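# 7 Beispiele sammeln

Wer dieses Buch von vorne gelesen hat, kennt jetzt die Kinematik des Arms, die Regelung der Gelenke und die wichtigsten Arten von Greifern. In den Kapiteln 7 bis 9 wechseln wir die Perspektive. Wir schreiben die Bewegung nicht mehr selbst vor, sondern lassen sie ein System aus Beispielen lernen. Damit das gelingt, brauchen wir zuerst die Beispiele, und ihre Beschaffung ist in der Praxis der längere Teil der Arbeit.

Ich habe dieses Kapitel nach dem Kurs geschrieben, den ich zusammen mit Finlay Moffat zweimal gehalten habe. Beide Male wollten die Studierenden möglichst schnell zum Training des Netzes kommen. Beide Male mussten wir nach drei Wochen zurückgehen und die Daten neu aufnehmen. Die Reihenfolge der Abschnitte folgt deshalb den Fehlern, die wir damals gemacht haben.

## 7.1 Was ist ein Beispiel?

Ein Beispiel, in der Literatur auch *Demonstration* oder *Episode* genannt, ist die Aufzeichnung eines einzelnen Versuchs von seinem Anfang bis zu seinem Ende. Zu jedem Zeitschritt speichern wir drei Dinge:

- die Beobachtung, das heisst ein oder mehrere Kamerabilder und die Winkel der Gelenke,
- die Aktion, die der Bediener oder das Programm in diesem Moment befohlen hat,
- die Zeitmarke.

Dazu kommt für die ganze Episode eine Anweisung in normaler Sprache, zum Beispiel »Lege das Buch auf die untere Ablage«. Die Anweisung scheint eine Kleinigkeit zu sein. Wenn aber zwei Personen dieselbe Aufgabe verschieden formulieren und eine davon »Regal« schreibt, wo die andere »Ablage« schreibt, dann muss man entscheiden, ob das gewünscht ist. Für das Training kann Vielfalt der Sprache nützlich sein. Für die Auswertung macht sie Arbeit.

Wir zeichnen in diesem Buch mit 20 Zeitschritten pro Sekunde auf. Eine Episode von einer halben Minute hat also 600 Schritte. Diese Zahl sollte man sich merken, sie kommt in den Übungen wieder vor.

## 7.2 Simulation oder Labor?

Beispiele kann man am wirklichen Arm aufnehmen oder in einer simulierten Umgebung. Der Vorteil der Simulation ist bekannt: Ein Arm, der gegen den Tisch stösst, kostet nichts, und die Szene lässt sich mit einem Befehl in den Anfangszustand zurücksetzen. Auch kennt das Programm zu jeder Zeit die exakte Lage aller Gegenstände. Im Labor muss man diese Lage erst schätzen.

Für die Übungen verwenden wir die Umgebung *Ondrejka*, die auf der Begleitseite des Buches liegt. Sie enthält eingerichtete Wohnräume mit Möbeln und Alltagsgegenständen. Der Arm wird dort neben ein Möbelstück gestellt, und die Aufgabe wird aus einer Liste gewählt.

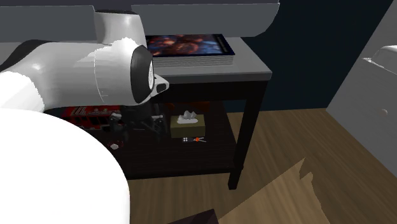 **Abb. 7.1** Simulierter Wohnraum mit Roboterarm. Auf dem Tisch liegt ein Buch, auf der unteren Ablage stehen unter anderem eine Taschentuchbox und ein rotes Spielzeug-Feuerwehrauto.

An der Abbildung 7.1 kann man eine Schwierigkeit studieren, die uns durch das ganze Kapitel begleitet, die *Verdeckung*. Der Arm verdeckt aus diesem Blickwinkel die linke Seite des Buches und einen Teil des Feuerwehrautos. Der dunkle Greifer hebt sich kaum von der dunklen Ablage hinter ihm ab. Ein Mensch ergänzt die fehlenden Teile ohne Mühe. Ein Netz, das nur dieses eine Bild bekommt, muss lernen, dass das Auto hinter dem Arm weitergeht. Im Abschnitt 7.5 besprechen wir, wie eine zweite Kamera am Handgelenk hilft und in welchen Fällen sie nicht hilft.

Man beachte auch die Helligkeit. Die grosse weisse Fläche des Arms zeigt fast keine Einzelheiten mehr, während unter der Tischplatte vieles im Schatten verschwindet. Solche Unterschiede gibt es im Labor ebenso. Wer in der Simulation nur mit gleichmässigem Licht aufnimmt, bekommt schöne Daten und später eine unangenehme Überraschung.

## 7.3 Wie viele Beispiele?

Diese Frage wird in jedem Kurs als erste gestellt, und ich kann sie nicht allgemein beantworten. Ich gebe statt dessen die Zahlen aus unserem zweiten Kurs. Die Gruppe *Donard* hat 1182 Episoden aufgenommen, alle mit derselben Anordnung der Gegenstände. Die Gruppe *Griro* hatte weniger, aber sie hat vor jeder Episode die Gegenstände neu verteilt. Bei der Prüfung stand ein Gegenstand an einem Ort, den keine der beiden Gruppen vorher gesehen hatte. Das System von Griro hat ihn meistens gegriffen, das System von Donard griff fast immer an die alte Stelle.

Für die Projektaufgabe am Ende des Kapitels steht der Datensatz *Ruvance* mit 3105 Episoden bereit. Er ist absichtlich nicht bereinigt. Es gibt darin Episoden ohne Anweisung, Episoden mit falscher Anweisung und solche, in denen der Bediener zwischendurch eine Pause gemacht hat - der Arm steht dann einfach still. Eine lange Pause ist für das Lernen schädlich, weil das System daraus lernt, stillzustehen.

## 7.4 Vor der ersten Aufnahme

Bevor man die erste Episode aufnimmt, soll man schriftlich festlegen, wann eine Episode beginnt, wann sie endet und was als Erfolg gilt. Bei der Aufgabe mit dem Buch sind zum Beispiel folgende Fragen offen: Muss das Buch ganz auf der Ablage liegen, oder darf eine Ecke überstehen? Ist der Versuch gültig, wenn dabei die Taschentuchbox umfällt? Muss der Arm am Schluss in die Ruhelage zurückkehren?

Ebenso soll man festlegen, was mit misslungenen Versuchen geschieht. Wir empfehlen, sie zu behalten und zu kennzeichnen. Im Kapitel 9 werden wir sie brauchen, um den Erfolg automatisch zu erkennen.

Das Formular 7.A im Anhang enthält alle diese Punkte auf einer Seite. Füllen Sie es bitte aus, bevor Sie mit dem Abschnitt 7.5 weitermachen, und zwar jede Gruppe für sich.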